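3. Materials and methods

3.1 Locks and keys

The trial used pin tumbler cylinders of the kind fitted to most front doors in the two districts. All of them had been taken out of service during ordinary call-outs and would otherwise have been scrapped. Leonie Harms collected them from the Irkari workshop in April and sorted them by maker's pattern, number of pins and visible wear. Cylinders with cracked housings were set aside. So were those in which the plug had been drilled, as the damage made it impossible to say anything about how the lock had failed.

Four cylinder patterns were kept. They are called patterns A to D in the rest of the paper. Patterns A and B have five pins, pattern C has six, and pattern D has six pins with a side bar. Pattern D was the least common in the collection but was kept because locksmiths at both workshops named it as the one that took them longest to open when a key had snapped inside.

Keys were cut from new brass blanks on the same machine by one person (Kohei Higuchi). Each key was notched on the underside at one of two points, near the shoulder or near the third cut, and then turned by hand until it broke. Breaking the keys in this way gave fragments of two lengths. We refer to them as long and short fragments. Short fragments sit deeper in the plug and leave less metal to grip, and the locksmiths we spoke to said they were the more usual finding on a domestic job.

3.2 Participants

Nineteen locksmiths took part. All were working in the trade at the time and had done at least one broken key job in the month before the trial. Eight worked mainly from the Nundden workshop and the rest from Irkari or on their own account. We did not ask for formal certificates, as these differ between training schemes and say little about how often a person handles this type of job. Years in the trade were recorded instead.

Participants were paid their normal hourly rate. They were told that the trial concerned extraction times and damage to the cylinder, and that individual results would not be passed to their employers. One person asked to stop after the first session because of a sore wrist. The extractions completed by that person are included in the totals.

Figure 1
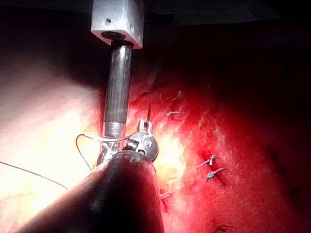 3.3 Procedure

Each session lasted one morning, starting at half past eight. Cylinders were held in a bench clamp at door handle height, with the key slot upright. Participants could stand or sit. They were given a standard set of hooks, a spiral extractor, a pair of fine pliers and a can of dry lubricant, and they could also use tools from their own bags. Own tools were noted on the record sheet by type.

Timing began when the participant first touched the cylinder and ended when the whole fragment was out of the slot. An attempt was stopped at ten minutes and entered as not completed. Between attempts the cylinder was changed and the record sheet filled in, which gave a short rest. The order of patterns and fragment lengths was drawn beforehand by Yoshinori Takeda, who took no part in running the sessions.

After each extraction the cylinder was tested with an unbroken key cut to the same pattern. It was marked as sound if the plug turned through a full circle without sticking, as stiff if it turned but caught, and as failed if it did not turn. Takumi Katayama did all of these checks and was not told which participant had worked on the cylinder or how long it had taken. Where the result was unclear, the cylinder was tested again the following Tuesday with a second key. The later result was used.

3.4 Data and analysis

In total, 1301 attempts were recorded. Times were skewed, with many short ones and a long tail, so medians are given in the tables and the models were fitted to log times. Participant was treated as a random effect. Pattern, fragment length and use of lubricant were entered as fixed effects, along with position in the session to allow for practice and tiredness.

Uncompleted attempts were treated as censored at ten minutes. We also ran the main model without them, and the order of the four patterns did not change. Damage was analysed separately, with stiff and failed cylinders counted together because there were too few in the second group to stand alone.

Kazue Tsuchiya entered the record sheets, and a second person checked one sheet in every four against the file. Mistakes found in this way were mostly swapped pattern letters, and the remaining sheets from the same sessions were then read through in full. Notes on own tools were too uneven to analyse, as some participants named each pick and others wrote only "mine". They are used in Section 5 where they help to explain single long attempts on pattern D.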